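Anybody else get moved off the bench when the arms came in?

mchanida_t
So we got our arms in July. Two of them, in the sorting room at Skuridton, and I've been on that bench since 2011, so you can imagine I had feelings. They didn't let anyone go, I'll say that up front. But I used to pick and pack returns with my hands all day and talk to the person across from me, and now I stand next to a thing and fix what it drops. My wrists feel great! My head is bored out of its skull. Does it get better or do you just get used to it?

pallet_jackie
It got better for me, but only after they let us touch the settings. First few months we had to call a guy every time the grip was too tight, and he was in another building. Once we could change it ourselves I kind of started liking the job again. Ask for that. Ask in writing.

Drurell
I'm going to be the grump. "Nobody got let go" is what they told us too, and then two people retired and those spots just never got filled. Same work, fewer folks, and the ones left are walking back and forth between stations. Count chairs in a year and tell me how you feel.

mchanida_t
@Drurell yeah, that's the part I think about at night. Montri (my lead, Montri Thongsuk, he's a good egg) says the headcount is staying put. I believe that he believes it.

imow_fan
Disagree with Drurell a little. At my old place we were losing people to bad shoulders every single season and couldn't hire fast enough to cover. I'd rather babysit a machine at 50 than be on light duty at 45. What bugs me is the pay. If I'm running equipment, pay me like I run equipment, don't keep calling me a packer.

pallet_jackie
Oh, the title thing, YES. We fought for "operator" and it came with a bump. Not a big one, but it's on the stub.

Drurell
Fine, but shoulders are a reason to rotate people, and rotating people is free. They had years to do that and didn't. Anyway what does yours pick? Ours was hopeless with anything that wasn't a box.

mchanida_t
Odds and ends, mostly. Stuff that doesn't match, which is the whole trouble with returns. We had 134 bins of it waiting when they switched the arms on lol. I'll put a picture up, it had a marker and a little red round thing in plastic film in the same grip.
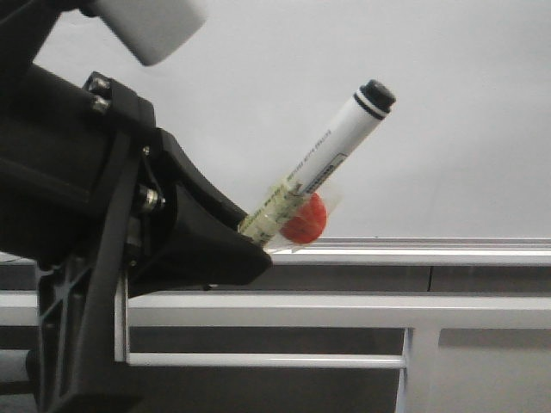 Skuridton, 06/11/2025

There you go. Two things in one grab is the kind of call I make now. Do they go together, do I split them, does the plastic stay on? With my own hands I'd never have thought about it for a second, and now there's a button for it and I have to pick one of the choices on the screen. Manalastas, who trained us, wants every one of those logged, and I'm up to 3841 lines in the log. I type more than my kid in college.

imow_fan
That looks like a pretty solid grip on the marker though. Ours would've had it by the cap end and flung it.

Drurell
OK, I'll give it the marker. Still think a person should be doing that at a table with another person across from them. Who are you talking to all shift?

mchanida_t
The radio, mostly. I did ask Montri if they'd turn the two stations so we face each other and he said he'd look at the floor plan. If that happens I'll quit complaining for at least a week.

pallet_jackie
Get that in writing too!!

imow_fan
Do you get any say in what goes in the log, or is it all drop-downs? We had a notes box and people used it to complain about the break room.

mchanida_t
Drop-downs and a notes box. Thank you for the idea. Signed, Chanida Thepsuriya, senior drop-down picker

Contact the moderators | Posts belong to the members who wrote them | Back to top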